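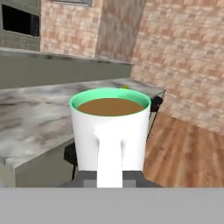
Mug in the gripper, filled nearly to the top. Rendered coffee, sadly.

Flirnska Coffee Run - club kit for simulated kitchens

One virtual kitchen, one white arm, one mug with a green rim. Built with the robotics club at Gastville for students who have learned to drive an arm and would now like to be humbled by a handle.

The licence covers 30 seats and comes with 5 graded tasks. Marble benchtop and brick walls included, at no extra cost to your school's renovation budget.

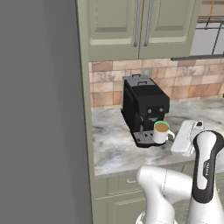
Coffee machine, mug on the drip tray, arm at the counter.

Club licence: $190 per year
Competition pack (adds the Turunen scoring sheets): $509
Updated: June 2020

Runs on ordinary lab computers - the older ones will complain. Spills are not modelled, so judges mark on mug angle. Licences ordered by February start with first term.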